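The Meng Walking Notebook and Audio Guide: Trieste for Slow Readers

I've been leading small literary walks along the Adriatic for longer than I like to add up, and the thing people ask me for most, usually on the last evening over a glass of something, is "the stuff you read to us on the hill." So I finally put it in one place! The Meng Walking Notebook is a stitched paperback with a set of audio recordings to go with it, and it covers the parts of Trieste that the day-trippers off the boats never get to.

I named it after my grandmother's cat. People keep asking, so there you go.

What's in it

You get nine walks, each one short enough for a morning or a lazy late afternoon. The first starts at the Canal Grande, because everybody ends up there anyway, and then it goes straight uphill into streets where you'll mostly meet people carrying their shopping home. James Joyce gets two of the nine (he moved apartments so often that I could've given him five). Italo Svevo gets one and a half. Rilke gets the cliff path out at Duino, and I'd save that one for a bright, windy day if you can.

Every walk has a hand-drawn map by Yanling Peng, who came with me on all of them and complained about the steps on most of them. She draws the benches. I can't tell you how many times I've wanted a guidebook that shows the benches.

There's blank paper too, 40 pages of it at the back. It's a decent cream stock that takes ink without going fuzzy on the other side. I write with a fountain pen when I'm sitting down and a pencil when I'm not, and both are fine on it. A soft pencil will smudge a bit if you close the book in a hurry, so let it be a harder one if that bothers you. 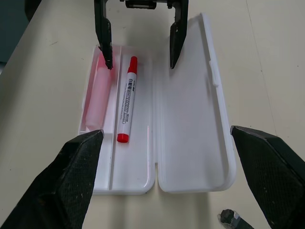
The recordings

Sixten Torvik reads all the passages, and he has one of those voices that makes a tram timetable sound like a novel. You'll find a code on the inside cover that lets you download the whole set before you leave home, which I'd really recommend, as the signal gets patchy up on the Karst. Nothing expires, and you don't need an account. If you lose the book but keep the files, they still work.

I recorded the in-between bits myself, the directions and the where-to-get-coffee parts. You can hear the bora rattling a shutter in the San Giusto one. We tried it again in November hoping for a quieter day and got a worse one, so the first take stayed.

Size and paper

It fits in a coat pocket, if it's a proper coat. The cover is a flexible blue card with rounded corners and a flap you can use as a bookmark. It was printed by Pladix in a run of 2000, and the binding is sewn, so it opens flat on a café table and stays there. Rain is another matter. Mine has been soaked twice and it's wavy now but readable.

Who it suits

You, if you like sitting down with a paragraph in the place it was written about. Also you if you've been to Venice three times and want to take the train a little farther along the coast. It's probably the wrong book if you want opening hours or hotel prices, and walks four and seven have a lot of stairs. Raghda Mansour tested the other seven for me with a bad knee and was happy with all of them except the end of the second, where there's now a note about taking the bus.

Ordering

I pack these at my own kitchen table, usually in the evening, and hand them over to the courier the next morning. Bookshops can order through Fusten, who'll do boxes of 50 and are lovely to deal with. If you're joining one of my walks, don't buy it here! There'll be a copy waiting in your room.

Want something written in the front? Put it in the comments box when you check out, and please spell the name the way you want it spelled. I once wrote a very warm birthday message to the wrong Ardalan.

Corrections for the next printing go to the same email address as everything else. So far there's one wrong street name on walk six, and the bakery on walk eight has moved across the road.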